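Kismont – clothes on a bed

Readme, last touched in October

Kismont is the bedroom part of Warkeo, my slow attempt to write down how ordinary clothes get sorted and folded in ordinary rooms. There are 340 short clips in this folder and 78 of them are shirts, which tells you a lot about what was in the wardrobe! Kitchen stuff lives in Paisan, so don't go hunting for tea towels in here.

The bed does all the work of a table. It has a bamboo sleeping mat on top, and I've grown very fond of that mat – it's flat, it's firm, and pale cloth shows up nicely against the tan.
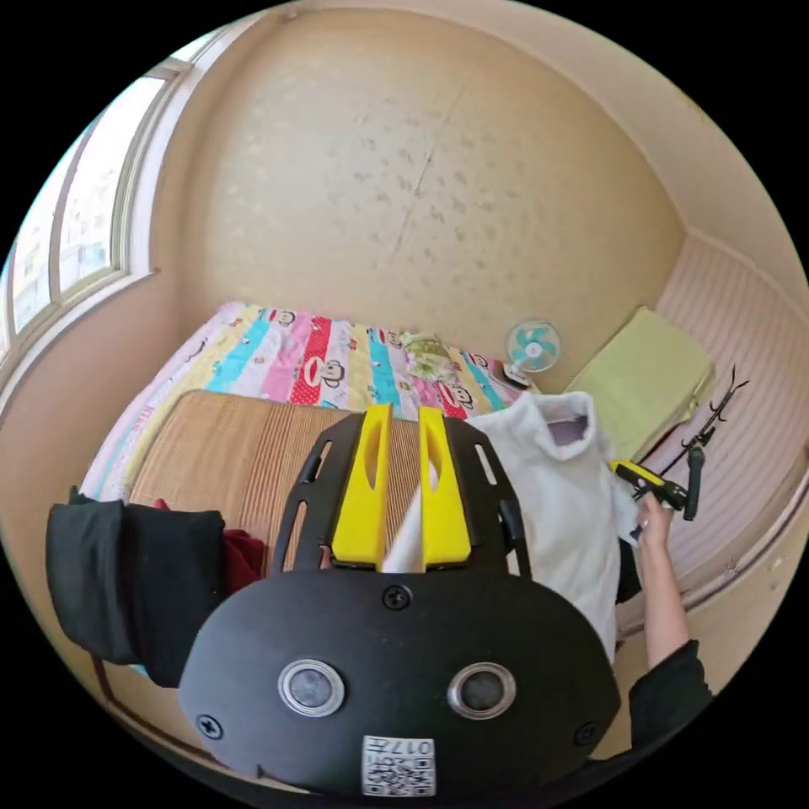
White garment on the bed, monkey quilt behind.

Shirts are filed under "collar" if they have one, even when the collar is squashed or hidden for half the clip. I did try a separate "squashed collar" label and gave up after an afternoon (I was using it for nearly everything).

Thicker things go under "bulky". Hoods are a nuisance, so please say in the notes column whether you tucked the hood in or left it flopping about.
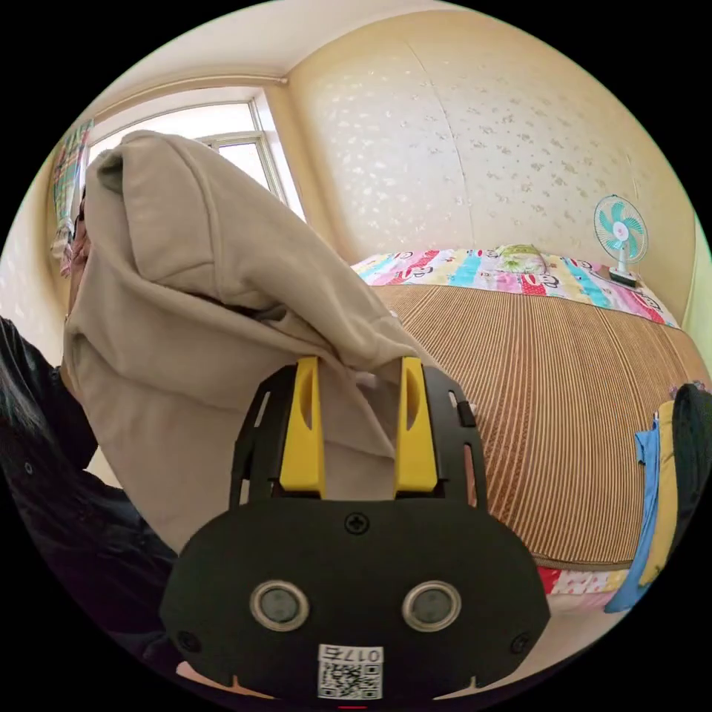
Beige hooded top, held up near the window.

Sleeves have their own column too. Put "out" if one is stretched away from the body of the garment, "in" if it's folded back, and leave it blank if you can't tell. Blank is fine, I'd much sooner have a blank than a guess. 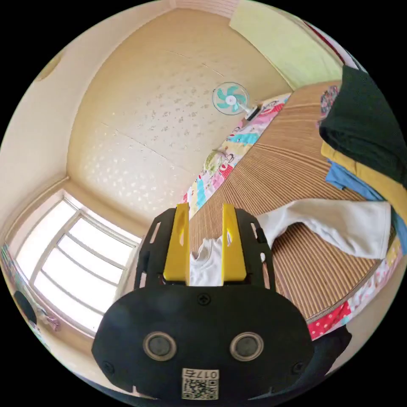

White garment stretched across the mat, fan at the far end.

Known muddles: the 2 spreadsheets don't agree on what counts as grey. One says "light grey", the other says "silver", and I'm slowly changing them all to "grey".

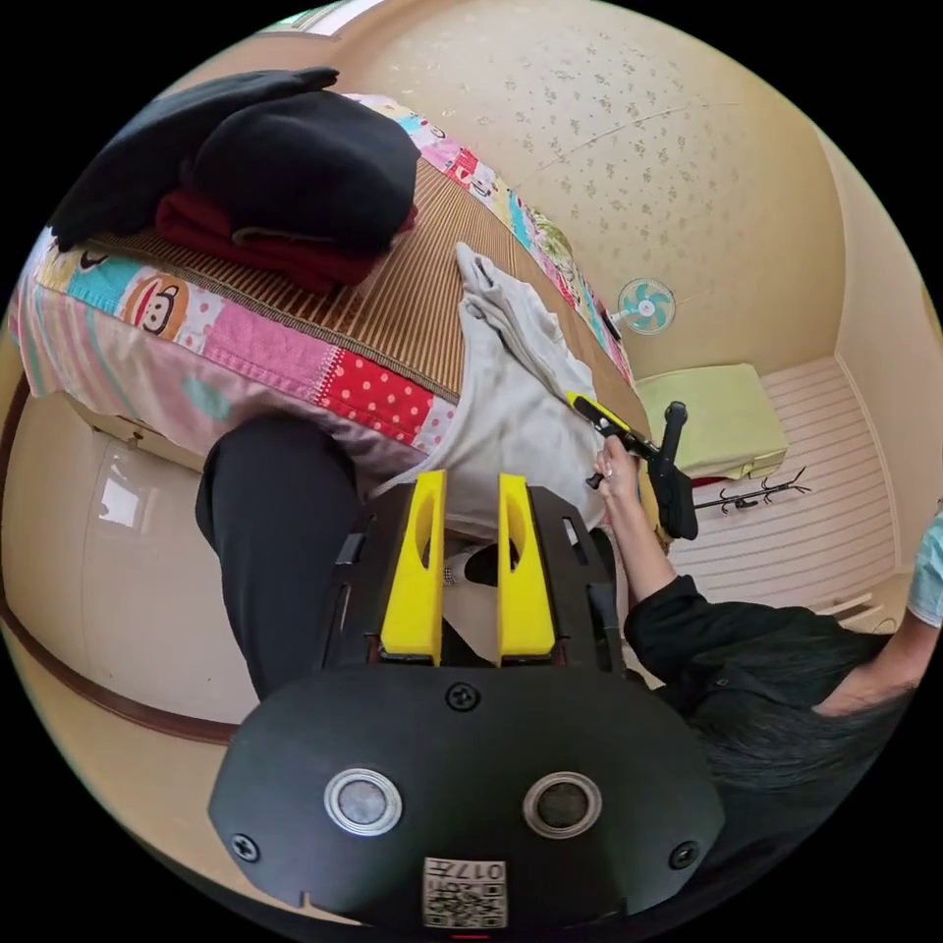 Dark clothes are worse, as I've used "black" and "dark" as if they meant the same thing. If you're sorting by colour, check the clip before you trust the label. Jamwood, the older folder, has the same problem and I'm leaving that one alone.

Spotted a wrong label? Add the clip name and your correction to the bottom of the notes file.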